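Handgriffe zum Vormachen: Greiferpaar Vorkar G2

Zubehör / Vormachen und Fernsteuern / Greifer

Lieferumfang: 2 Handgriffe (links, rechts), 2 Anschlusskabel, Ersatzfinger, Kurzanleitung
Gewicht je Griff ohne Kabel: 180 g
Preis je Paar: 1089 Euro, ohne Auswertesoftware
Ersatzfinger, Satz: siehe Zubehör
Geprüft und beschrieben von: Boris Ristić

Das Paar Vorkar G2 führen wir seit Juni im Programm. Man hält in jeder Hand einen Greifer, erledigt damit eine Aufgabe am Tisch, und aus den Aufnahmen soll später ein Roboter lernen, dieselbe Aufgabe zu erledigen. So steht es beim Hersteller. Wir verkaufen die Griffe trotzdem gern, möchten aber, dass vor der Bestellung klar ist, was man für sein Geld bekommt: zwei gut gemachte Handgeräte und sehr viel Arbeit.

Der Datenbogen von Vorkar nennt das Vormachen »intuitiv«. Das Wort würden wir streichen. Wer zum ersten Mal mit zwei Fingern aus Kunststoff statt mit zehn eigenen nach einem Stück Stoff greift, stellt sich an wie mit Fäustlingen. Nach einem Vormittag geht es besser, nach einer Woche ordentlich. Die Aufnahmen der ersten Tage sind meist nur dazu gut, gelöscht zu werden, und wer sie aus Sparsamkeit behält, bringt seinem Roboter das Zögern gleich mit bei.

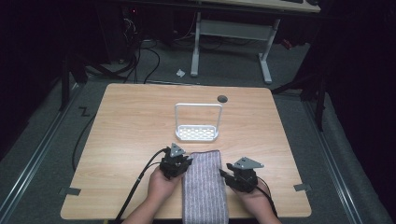 Ob sich die Griffe für eine Aufgabe eignen, entscheidet sich am Gegenstand. Starre Teile mit klaren Kanten sind dankbar, und mit Würfeln sieht jede Vorführung gut aus. Aussagekräftiger finden wir ein gestreiftes Handtuch, zusammengelegt zwischen den beiden Greifern, mit einer weißen Seifenablage gleich dahinter. Stoff gibt nach, eine Lage rutscht auf der anderen, und ein Bügel in Reichweite zwingt dazu, die Bewegung sauber zu führen. Wer beim Anbieter eine Vorführung bekommt, sollte nach so einem Aufbau fragen und nicht nach dem Würfelturm.

Kabel
Beide Griffe hängen am Kabel. Eine Funkversion ist laut Vorkar »in Vorbereitung«, das war sie allerdings schon, als wir die ersten Muster hatten. Wir halten die Leitung für das kleinere Übel: kein Akku, der mitten in der Reihe leer wird, keine Aussetzer. Dafür zieht sie am Handgelenk, wenn sie über eine Tischkante läuft. Legen Sie eine lockere Schlaufe und führen Sie die Kabel seitlich weg. Verlängerungen von Fremdherstellern haben bei uns in zwei Fällen Aussetzer verursacht, wir nehmen Griffe mit solchen Verlängerungen nicht zur Reklamation an.

Montageplatte
Auf jedem Griff sitzt eine dreieckige graue Platte mit kleinen Schraublöchern. Vorkar liefert keine Halterungen dazu. Für die Marker von Pristent gibt es bei uns einen Adapter, für alles andere müssen Sie selbst bohren oder drucken. Ziehen Sie die Schrauben von Hand an. Verrutscht die Halterung während einer Aufnahmereihe, stimmt die Lage des Griffs nicht mehr, und in den Daten fällt das oft erst spät auf.

Fernsteuern oder vormachen?
Mit dem Fernsteuerpult von Dondier bewegt man den Roboter selbst und sieht sofort, wenn er etwas nicht kann. Mit den Handgriffen sieht man es nicht. Ein Mensch dreht den Unterarm, weicht mit der Schulter aus, beugt sich vor – der Arm auf dem Sockel kann das vielleicht gar nicht. Ein Teil der vorgemachten Bewegungen ist also für die Maschine wertlos, und wie groß dieser Teil ist, steht in keinem Datenbogen. Schneller ist das Vormachen ohne Zweifel. Ob es unter dem Strich billiger kommt, hängt davon ab, wie viel man hinterher wegwirft.

Unsere Kollegin Hjørdis Ekström hat mit dem Paar 171 Durchgänge derselben Faltaufgabe aufgenommen. Ihr Befund nach dem Durchsehen: »Technisch sind die Griffe in Ordnung. Die Fehler waren alle meine, und ich habe sie sehr gleichmäßig gemacht.« Eine Erfolgsquote am Roboter veröffentlichen wir nicht, dafür haben wir bisher zu wenig mit wechselnden Stoffen und wechselndem Licht probiert. Die Quote aus dem Prospekt drucken wir ebenfalls nicht ab. Dort fehlt die Angabe, wie viele verschiedene Gegenstände im Spiel waren.

Was uns gefällt
Der Fingerdruck lässt sich fein dosieren, das Gehäuse knarzt nicht, und die Finger sind mit einer einzigen Schraube gewechselt. Linker und rechter Griff sind auch ohne Hinsehen zu unterscheiden.

Was uns stört
Die Anleitung ist lückenhaft, das Kapitel zum Kalibrieren besteht aus einer halben Seite. Für kleine Hände sitzt der Abzug zu weit vorn. Der Preis ist hoch für ein Gerät, das ohne fremde Software nichts aufzeichnet.

Passt zu
Markeradapter Pristent, Tischklemme MacPherson (nur für Platten mit gerader Kante), Ersatzfinger weich und hart

Passt nicht zu
Fernsteuerpult Dondier. Die Stecker sehen gleich aus, die Belegung ist eine andere.

Leihgeräte
Ein Paar geben wir auf Anfrage für zwei Wochen heraus. Die Leihgebühr wird beim Kauf angerechnet. Nehmen Sie in dieser Zeit Ihre eigene Aufgabe auf, mit Ihren eigenen Gegenständen, und lassen Sie die Daten einmal bis zum Roboter durchlaufen, bevor Sie bestellen.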